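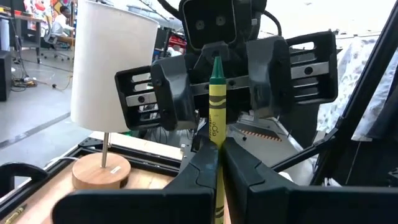

Letzten August bin ich mit dem Zug nach Drolleck gefahren, weil die Firma Prestel dort einen Tag der offenen Tür gemacht hat. Erst jetzt komme ich zum Schreiben, die Notizen lagen lange in der Jacke.

Am Eingang bekam ich einen Zettel mit der Nummer 106 und musste warten, bis meine Gruppe dran war. Die Führung sollte 44 Minuten dauern, es wurde mehr, was mir recht war. Deutsch ist nicht meine Muttersprache, und die Kollegen haben für mich manches Wort zweimal erklärt. „Greifbacke“ kannte ich vorher nicht.

Am längsten blieb ich bei der Station Drilar. Zwei Roboterarme arbeiten dort an einem hellen Holztisch, und die Aufgabe ist für einen Menschen ganz leicht: einen Wachsmalstift von einem Greifer zum anderen übergeben. Der gelbe Stift mit der grünen Spitze stand senkrecht zwischen den zwei schwarzen Fingern, und der andere Arm war ihm schon gegenüber. Ich habe fast nicht geatmet! Man will immer selber die Hand ausstrecken und helfen.

Ich fragte, warum man gerade einen Stift nimmt. Die Antwort war, dass er dünn ist und sich leicht dreht, und wenn der Greifer zu fest drückt, bricht er. Das hat mir eingeleuchtet, ich habe als Kind selbst genug davon zerbrochen. Gefallen hat mir auch, dass eine kleine Tischlampe mit weißem Schirm dabei stand, wie auf einem Schreibtisch zu Hause.

Die zweite Vorführung hieß Prata und handelte vom Sortieren. Dort war es sehr voll und ich habe wenig verstanden. Nächstes Mal gehe ich zuerst dorthin und esse die Suppe später.

3248 Aufrufe
Teilen 44
Kommentare 0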